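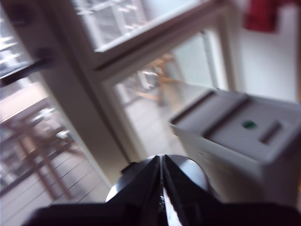

Kheri Kirui wrote in after last month's column to say that she had read the whole text of a trade treaty, all 536 pages of it, and come away knowing less about trade than when she sat down. She would like to know how the people who write about diplomacy get through these things without weeping.

They don't read them, Kheri. Or they read them in the wrong order, on purpose, and you can too.

20/12/2019
By Shoaib Siddiqui

How to read a summit communique

A communique is the statement two or more governments put out when their leaders have met. It is usually written before the leaders meet, by tired people in a hotel, and then adjusted at two in the morning over a single verb. It's much shorter than a treaty, so start there and work up. You'll need a printout, a pen and last year's version.

Step 1. Skip the first paragraph.
It says the leaders met, that the weather of their friendship is fine, and that the host city was gracious. Governments at the edge of a trade war have been known to thank each other for the lunch.

Step 2. Find the verbs and underline them.
Verbs come in ranks. At the top are "will" and "shall." Somewhat lower are "agree to" and "commit to." Then you drop through "intend to," "seek to" and "aim to," and land in the basement with "note," "recall" and "take note of." If a government notes your concern, it has heard a sound coming from your side of the table.

Step 3. Translate the adjectives about the talks.
"Warm" means they liked each other. "Constructive" means they stayed in the room. "Frank" means voices were raised, and "frank and candid" means you should check whether anybody's ambassador has gone home for consultations. "Useful" is what you say when you can't get away with "constructive."

Step 4. Put last year's text next to this year's.
Most of the real news is here. Long passages are carried over word for word, so anything that moved was moved by a person with a reason. Mark what's gone before you mark what's new. A missing "fully" in front of "support" may have cost somebody a whole night's sleep.

I did this in March with two statements on fishing rights. The earlier one ran 1,341 words and the later one 1,131. Most of the lost words turned out to be a paragraph on inspections, which neither delegation mentioned at the podium – they were busy talking about partnership.

Step 5. Look for a date and an amount.
A promise with both is a plan. A promise with one of them is a hope. If it has neither, but does have a "working group," write "see you next year" in the margin and move along.

Step 6. Get the other side's version.
Each capital often issues its own summary of the same conversation, known as a readout. Read them side by side. When one says the leaders discussed human rights and the other says they discussed tourism, they may both be telling the truth, and you now know what each wants its own voters to picture.

Step 7. Only now watch the press conference.
Keep the printout in your lap. You're listening for anything a leader says that is stronger than the paper, because the paper is what the staff could agree on. Then wait a day for the clarification.

Going back to treaties: same method, bigger pen. Read the definitions, then the exceptions, then whatever article says how a country can leave. The annexes are where the tariffs on cheese live, and you can visit them when you have a particular cheese in mind.

Aino Saarinen, who checks this column for errors, objects to my ranking in step 2 and thinks "endeavor to" deserves a place of its own, below "seek to" but above "aim to." We have had frank talks on the matter. I take note of her position.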